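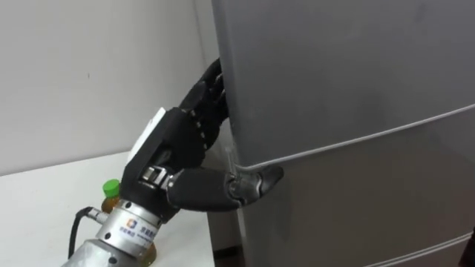 Trimberg Help > Making Money Online > Email Lists

Should I email my whole list, or clean it up first?

Shewit Demissie
2018-09-12

Hi everybody! I run a small site about kitchen appliances, mostly buying guides and comparisons, and it finally makes a little money from affiliate links (a little! but it pays for the hosting and some nice dinners). When I started it I put a signup box in the sidebar because every blog I read told me to, and then I completely forgot about it. I logged in to Savix yesterday for the first time in ages and there are 865 people on the list. I was so excited I called my sister.

The trouble is I have never sent them anything except the automatic welcome message. The oldest signups go back 18 months. I would love to get a real newsletter going before the November shopping rush, when my traffic is always best, and I've already drafted the first one. It has a link to my freezer guide, a link to my dishwasher guide, and a short hello from me.

So do I just hit send to everybody? Or will they all have forgotten who I am and mark me as spam? I've read both opinions and now I'm stuck. Also, is it OK to put affiliate links right in the email, or should they only be on the site? I'd hate to get my account closed just as it's getting fun.

4 comments, 11 shares

Poul Vídalín

Just send it. They signed up, they can unsubscribe. I waited a year on mine trying to make it perfect and all I did was miss a year of sales. Put the links in, put a good subject line on it and go! You will lose a few people and that's fine.

1 comment

Heiðrún Blöndal

Oh, this is a great problem to have, congratulations! I write a newsletter for my sewing machine site and it has become my favorite part of the whole business, so I'm going to get carried away here.

I agree with Poul that you should send something soon, but I wouldn't send all of it at once. Split the list by signup date. Most email services let you do that, look for "segments" or "groups" in yours. Take the people who joined in the last 3 months and mail them first. They still remember you, so they'll open it, and that gives you a feel for how the email looks and whether any of the links are broken (mine were, the first time, every single one). Wait a few days, look at the bounces and complaints, and then do the next oldest batch. If the numbers suddenly get ugly when you reach the really old addresses, stop there and think before you go on.

For the older people I'd write a different first email. Keep it short, say your name and the name of the site in the first line, remind them they signed up in the sidebar, and ask if they'd still like to hear from you, with a big obvious link for yes. No selling in that one at all. If someone doesn't click, send one more a week or so later, and then take them off. It hurts to watch the number go down! I cut mine almost in half and sulked all weekend, but the people who stayed really do read it, and some of them write back with questions that turn into my best articles.

About affiliate links in the email: you have to check two sets of rules. One is your email service, because some don't like them. The other is the affiliate program itself, and this is where people get caught, because a program can be perfectly happy with links on your pages and still forbid them in email. When I joined Eskildsen I wrote to their support and asked, and kept the reply. If you're not sure, link to your own article and let the article do the selling. I do that for nearly everything now, and I like it better anyway, since I can fix a price or swap out a dead product after the email has gone. Whatever you do, tell readers you earn a commission. One plain sentence near the top is plenty.

And can I make a plea for the hello part? You've put it last. Move it up and make it longer! Tell them what you've been testing and what annoyed you about it. That's what makes me open a newsletter.

7 comments, 23 shares

Elínborg Bach

What Heiðrún said about batches. Also make sure there's a postal address and an unsubscribe link in the footer, and send yourself a test and open it on your phone. My first one had text so tiny my mom thought it was blank. Good luck, and please come back and tell us how it went!

2 comments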